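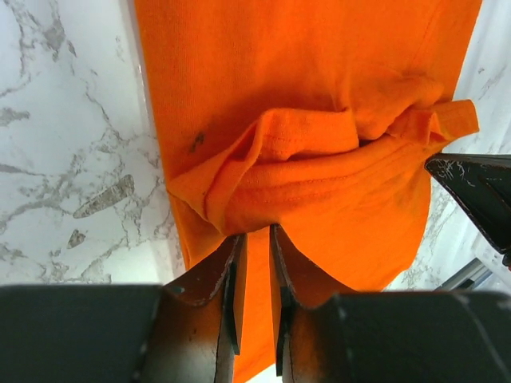 Neil Garrity, reuse and textiles officer, Midwood

Talks » Waste and reuse » Speaker notes

Last updated: December 2025

Speaker notes: what happens to the clothes we give away

Slide 1. Good evening. Say who I am and where the toilets are. I'll talk first and take questions at the end, but stop me if I use a word you don't know.

Slide 2. Start with the t-shirt. Everyone in the room owns several. Ask for hands up: who has given one away this year? Then ask who knows where it went. Wait a bit. People usually say "the charity shop" and leave it there.

Slide 3. The Midwood collection. We had 2,156 bags through the doors up to the end of November. Bags are not a good measure, as one can hold a winter coat and the next nothing but socks, but it is the measure we have. Weighing starts in the new year when the Rimmont scales arrive.

Slide 4. Sorting. There are 5 grades at our bench. The top two go to the shop on Clutbridge Road. Grade three goes to the bulk buyer. Grade four is cut for wiping cloths, and plain cotton is what they want for that. Grade five is waste and we pay to get rid of it.

(Pass the two wiping cloths round here. Get them back.)

Slide 5. Cotton against mixed fibres. Cotton soaks up oil and water, so garages and printers will buy it. Polyester smears. A shirt that is half and half is harder to place. Read out the care label on my own jumper if there is time.

Slide 6. What spoils a bag. Damp is the main one. A single wet towel will turn everything round it in a few days. Paint and pet hair come next. Missing buttons do not matter and neither does a broken zip, we can deal with those.

Slide 7. The repair sessions. 199 items mended since we began, mostly hems and pockets. The sewing machines came from Verhoeven when they closed their workroom. We have 3 and could use another.

Slide 8. What to do at home. Wash it, dry it fully, tie shoes in pairs, label the bag if it is rags only. Please don't leave bags outside the door overnight.

Questions. Someone will ask about duvets. We can't take them. Pillows the same.

Leaflets are on the table by the exit.

4 comments | 11 shares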